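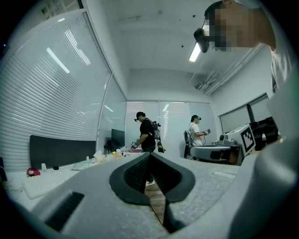 Upstairs at Prarnside, the office with the white walls

Can I rent a desk for just one day?
Of course you can, and plenty of people do! A day desk is $18, and you're welcome to stay as late as you like, though the front door locks itself at 7 pm, so do keep your key card on you if you pop out for a sandwich.

Is there parking?
There is, behind the building, off Fondby Lane. It fills up early on Thursday (market day, bless it), so give yourself a little extra time.

Do you have monthly rates?
Yes, $144 a month, coffee included, and the good kind too.

Who do I ask about the meeting room?
Write to Gudrun Eklund at the front desk and she'll find you a slot.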